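Zivinik work table, white top - review
By Atif Khokhar, February 6, 2024

I bought this in November to replace an old Drovon desk that had started to sag in the middle. It cost 200 pounds with delivery and came in two boxes. The legs were in one and the top was in the other, well wrapped, no damage to the corners.

Putting it together took longer than the leaflet says. The bolts are fine but the holes on one leg were slightly out and I had to loosen everything and start again. Get someone to hold the top while you do the last side.
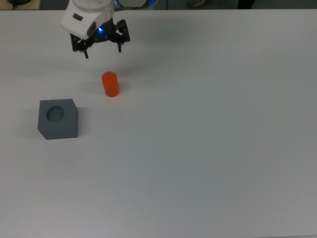 The matte white top.

The finish is the best part. It doesn't throw light back at you the way a gloss top does, and I can work at it all evening without moving the lamp. Pencil comes off with a damp cloth. Biro needs a bit more rubbing. Tea left overnight did mark it, and there is still a faint ring if you know where to look.

It doesn't wobble on a hard floor. On carpet it does a little, and the feet only adjust by 15 mm, so an old uneven floor may be a problem. 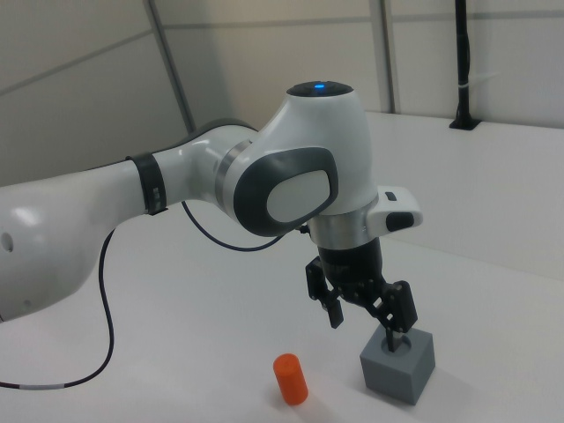
Small orange cylinder and grey cube on the white top.

Si-woo Kong has the Polák table, which is heavier and costs more. I've used both and would say the Polák is steadier - but you won't want to move it once it's in place.

My one real complaint is the edge strip, which feels sharp under the wrists. I sanded mine lightly.

8 out of 10. I would buy it again at this price.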